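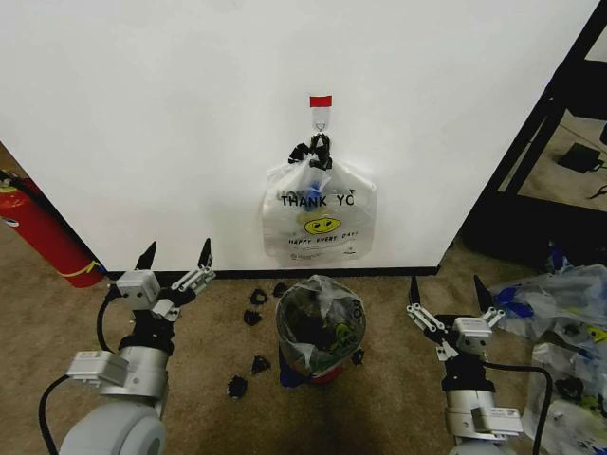

Satinen Small Adhesive Hook, pack of 2: review

By Ilze Paulauskas

I bought these hooks to get a plastic bag off the floor. I keep spare trash liners and other shopping bags in an old carryout bag, the thin white kind with a smiley face and HAPPY EVERY DAY! on the front, and for a long time it sat in a corner on the carpet and slid over whenever the vacuum touched it. The wall in that corner is a smooth white panel that I'm not allowed to drill. An adhesive hook was the obvious thing to try.

The Satinen comes two to a pack. I got mine at Brondis in Neludden, from the rack by the registers. One went up in the trash corner and has been in use for 49 days as I write this. The second went inside a closet door, where it holds an umbrella and has given me nothing to report.

What's in the pack

Two hooks, each with its adhesive pad already attached and a peel-off backing. There is a folded sheet of instructions in very small type. No alcohol wipe, and no spare pads. If you want to move a hook later you have to buy pads separately, and Brondis didn't carry them when I asked.

The hook itself is small. The part that holds things is a short curved piece with a rounded tip. It sticks out far enough for bag handles or a key ring. A thick coat loop would be a squeeze, and a wooden hanger won't sit on it at all.

Putting it up

Wipe the wall, let it dry, peel, press hard, and leave it alone overnight before hanging anything. I used rubbing alcohol on a paper towel. The sheet says to press for 30 seconds and I pressed for longer.

Decide on the height first. You can't slide the pad once it touches the wall, and pulling it straight back off weakens it. I held the loaded bag against the wall and made a pencil dot where the handles came to, then stuck the hook over the dot. If you're hanging a bag over a trash can, remember that a full bag hangs lower than an empty one, and that you need room to get your hands in and pull the liner up and out. Mine is at a height where the hanging bag stays well clear of the baseboard.

Weight

The card says 2,000 grams. I have no lab, so I used bags of rice and a kitchen scale. I tested the closet hook before the umbrella moved in. It held the full 2,000 grams overnight with no movement that I could measure against a pencil line. I did not try to find the point where it fails, as I only had the one hook left.

For a bag of bags the rating hardly matters. Mine weighs next to nothing even when it's packed. What matters more is how you take things out. A straight downward tug pulls along the wall, and the pad copes with that well. Yanking the bag toward you tries to peel the pad from the top edge. I've done that a few times in a hurry and the hook is still up, but I wouldn't make a habit of it.

Bag handles

I expected less trouble here. Thin plastic handles are slippery, and if you hang them side by side over the hook, one of them comes off as soon as you reach into the bag. Then the bag swings open on one side and drops whatever was on top.

Bunching the two handles together and giving them a twist before they go over the hook fixed it. The bunch is thick enough to stay put behind the tip. It also closes the mouth of the bag somewhat, so the contents don't creep out. The drawback is that you have to work your fingers in past the twist to get anything, and I usually end up taking the whole bag down, which is two seconds more work.

A bag with wide, stiff handles doesn't need the twist. I tried a canvas tote and it sat on the hook without any fuss, although it covered more of the wall than I wanted. 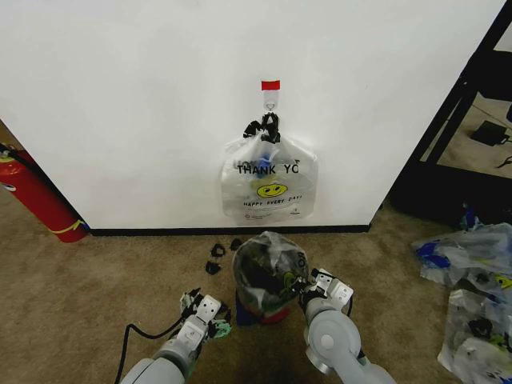 Emptying the trash

The corner works better than it did. The trash goes directly under the hook, so on trash day the old liner is gathered up and the supply of new ones is right above it. I used to walk to the kitchen for a liner, forget it, and go back. The vacuum now gets all the way to the baseboard once the trash is moved aside.

One complaint about the arrangement, which has nothing to do with Satinen: when you bend down to tie off the liner, your head or shoulder brushes the hanging bag. If I were doing it again I'd put the hook a hand's width to one side. I haven't moved it, for the reason given above about spare pads.

A see-through bag is worth using if you have one. You can tell at a glance whether it needs refilling. It isn't pretty, and if the corner were in a room where guests sit I'd probably choose something in cloth.

Compared with the Jankauskaitė hook

Before this I used a Jankauskaitė adhesive hook in the same apartment, on the bathroom tile. It is larger, with a flat wide lip, and the handles of a plastic bag don't slip off it even without the twist. It also cost more and came one to a pack. On tile it stayed up well. On the smooth panel in the trash corner it let go in its second week, with only a light bag on it. I may not have cleaned the wall properly that time, so I don't hold it entirely against the hook.

If your wall is tile and you want to hang a robe, get the Jankauskaitė. For a light bag on a smooth panel I prefer the Satinen, and it takes up much less room.

Removal

I took the closet hook off once, after the rice test, to see what it would leave behind. Warming the pad with a hair dryer on low and pulling slowly downward got it off in one piece. There was a faint sticky outline that came away with a bit of cooking oil and then dish soap. No paint came with it. I put it back with a pad left over from another brand, cut to size with scissors, and that has held too.

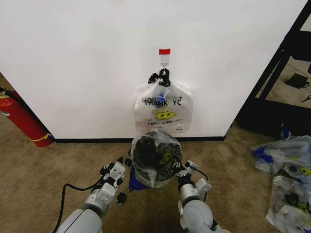 Page last changed: April

Added since the first version: the section on removal, and the note on bag handles, after a reader asked whether the tip is too short for carryout bags. It is on the short side. Twist the handles.

The same reader asked about textured walls. I have none to test on. The instruction sheet rules out wallpaper, brick and "uneven surfaces," and I would take it at its word.

Good: small, holds its stated weight, comes off clean with some heat.
Less good: no spare pads in the pack, short tip, tiny print on the instructions.
Would I buy it again: yes, for bags and keys.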